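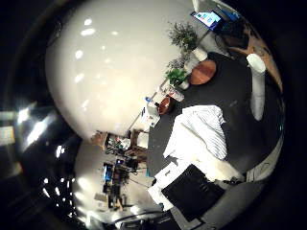 May 22, 2022

Quick one tonight as I have to be up at 6 for the boiler man. Sourdough people look away, this is about the allotment.

So. The plot. Those who've been reading since November will remember I got to the top of the waiting list at Orgate after nearly 70 months of being told "soon". Plot 2, the one by the bottom gate, nettles up to my armpits. Took it anyway.

Progress so far: half dug. The other half under old carpet and bits of cardboard, which I know some of you disapprove of. The carpet was there when I came. It is staying until the bindweed gives up or I do.

Potatoes in. Late, but in. Went for Temba earlies in the end, not the ones I said I'd get, as the garden centre in Mumton had sold out and the woman there said these don't mind clay. We'll see. First leaves up last week, then that cold night, and I ran down with an old duvet cover at ten o'clock in my slippers. Two plants went black at the tips. Rest look fine.

Beans – bad. Slugs had the lot. Sowed again on the kitchen windowsill in loo roll tubes, which have gone mouldy. Everyone swears by loo roll tubes. Am I watering too much? Probably.

Brinia squash doing well, touch wood. Four big leaves each and they're sulking a bit in the cold frame but alive. I've got too many. If you live near and want one, shout. Please want one.

Water is the big moan. The tap is at the top, I am at the bottom, and it's 662 steps there and back (I did it with my daughter's step counter thing). With two full cans. My arms are a good inch longer. Put in for a water butt, but you need a shed to hang the gutter off and I haven't got a shed, and a shed needs a form signed, and the form has to go in before the summer meeting, and I've lost the form. So.

Esther Makokha two plots up has been a saint. Gave me a tray of kale, a bag of proper string and a telling off about how I was tying the peas. She was right about the peas. She grows a sort of pumpkin just for the leaves, cooks them down with onion and tomato and a bit of peanut butter, and I had a tub of it for my lunch and thought about it for days afterwards. Have asked for the recipe. Have been told to grow the leaves first.

Other bits. Rhubarb – leaving it alone this year even though it's killing me. Strawberries flowering, need netting, have no netting. Found a fork head, a blue marble and a whole teapot lid while digging. Lid is now on the windowsill with the mouldy beans.

Jobs for next week: find form, net strawberrys, earth up spuds, buy slug stuff that won't hurt the hedgehog. Hoe. Always hoe.

Right, bed. Boiler man.

Print this post | E-mail this post

Comments

Maureen T
Yes please to a squash, could take two if going! Slugs have had my beans as well, and the dahlias.

plotty_pete
You're overwatering. Stand the tubes in a dry tray and let them go nearly crisp between drinks. And get that carpet up, it sheds bits for years.

Jan
The form is on the noticeboard inside the top gate, there's a plastic wallet of them. Did the boiler get fixed?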